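4. Learning When Cloth Is Actually Held

4.1 The problem with closed fingers

Section 3 treated the grasp as a single event: the fingers close, and from then on the object moves with the hand. For cups and boxes this works very well. With cloth it falls apart quickly, and finding out why was the most enjoyable part of the project. A pair of fingers can close on a towel and hold one thin layer, three layers, or a fold that slides out a moment later. The finger width looks almost the same in each case. A policy trained on finger width alone learns to close its hand and carry on with great confidence, whether or not the towel is coming along.

We therefore split each cloth demonstration into three phases. In the approach phase the fingers are open and the cloth is at rest. In the slack phase the fingers have closed and the hand has begun to move, but most of the cloth is still lying where it was. In the loaded phase the motion of the hand reaches the main body of the cloth. The slack phase is short in wall-clock time, yet it holds most of what we want the policy to learn. A person who feels a poor pinch will usually fix it right there, with a small twist or a second try, and those fixes are exactly what a robot needs to see.

4.2 Collecting the demonstrations

All cloth data was recorded with the Ristach hand tool described in Section 2. We collected 443 demonstrations in 17 homes in Trotia, on the beds and sofas where people would fold and sort their own things. Operators were asked to work at a normal pace. They were not given a fixed folding pattern, and we did not tidy the surface before a session. Whatever was on the bed stayed on the bed.

Our first pilot, run in May by Afiq Setiawan and Sarahí Esquivel, used a bare table and a set of new cotton squares. The policy trained on it looked wonderful on the same table and did poorly almost everywhere else. Patterned bedding was the biggest trouble. Stripes and prints gave the phase detector strong edges that had nothing to do with the held item, and it often picked a line in the background as the border of the cloth. Moving to real rooms made the labels harder to draw and the results much better.

The hand view has one property that makes this setting a joy to work with. The fingers stay near the same place in the image for the whole recording, so anything that keeps still next to them while the background moves is very likely to be held. Cloth between the fingers and cloth on the bed can be told apart by motion even when they share a color. Figure 4 gives two views from a bedroom session, one with a white cloth and one with a cream-beige blanket.
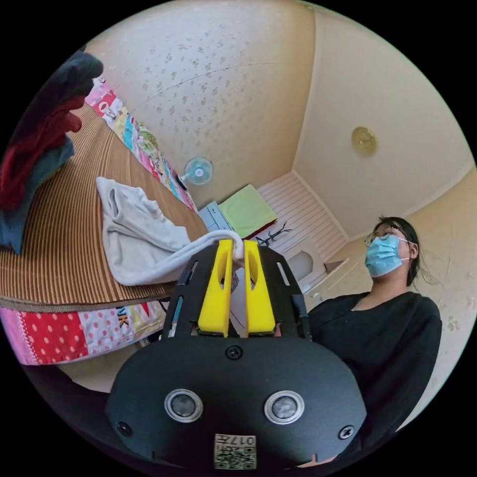
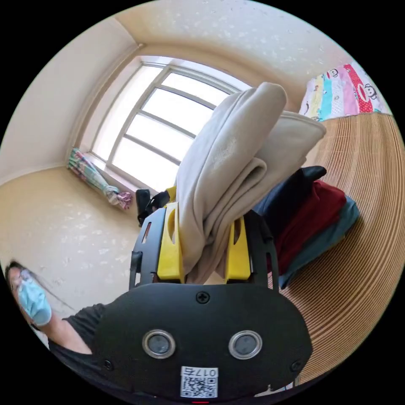 Figure 4. Cloth pinched between the two yellow fingers of the hand tool, in the full circular view. First view: a twisted strand runs from the bunched cloth to the fingertips. Second view: a blanket held in a tall fold.

4.3 Phase labels from motion

For each recording we track a dense set of points and describe their motion in the frame of the hand. Points on the fingers and housing are masked out once per tool. The rest are sorted into two groups by a small network we call Prevance: points that move with the hand, and points that move with the room. Cloth in the slack phase belongs cleanly to neither group. Near the fingertips it follows the hand, farther out it follows the bed, and in between there is a band where the motion changes smoothly from one to the other.

That band turned into our favorite signal. When its far edge begins to travel outward, tension is spreading through the cloth. When it collapses back toward the fingertips, the pinch is slipping. We mark the start of the loaded phase at the point where the band stops growing, and we mark a slip where it shrinks while the fingers remain closed. No touch sensor is needed for either label, and no one has to click on fabric edges by hand.

We did need hand labels to check the method. Makis Alexiou and Chrysanthi Xenos each marked phase changes in the same 200 recordings without seeing the network output or each other's work. They agreed closely on thin items such as towels and shirts. On thick, fleecy items they differed more, mainly about when the loaded phase begins, and Prevance struggled in the same places. A soft blanket can stretch and unfold for a long time before its far side moves at all, so a sharp boundary may be the wrong thing to ask for. We come back to this in Section 6.

4.4 Effect on the policy

We trained 2 versions of the folding policy on the same recordings. The first version predicts hand motion and finger width only. The second also predicts the current phase, and it is allowed to return from slack to approach if it believes a slip has started. Everything else was kept equal, down to the random seeds and the order of the training batches.

The difference was easy to see from the first day of robot trials. The plain version often lifted an empty hand and went on to "fold" the air above the bed. The phase version paused, opened, moved a little deeper into the cloth and tried again -- a behavior that Grigoris Kontogiannis spotted before we had looked at a single score. The gain was largest for crumpled items, where the first pinch is often a poor one, and small for flat, neatly laid items, where both versions tend to get hold of an edge on the first try.

Retries have a cost. When the cloth is very light, the band is narrow and noisy, and the phase version sometimes lets go of a perfectly good grasp. Raising the slip threshold cures this for light fabrics and hurts heavier ones. We kept one threshold for all items in the results that follow, chosen on the pilot data before the home trials started. Per-item thresholds would give better scores, but they assume that the robot knows what it is holding, and in a mixed heap of laundry that is a hard problem of its own.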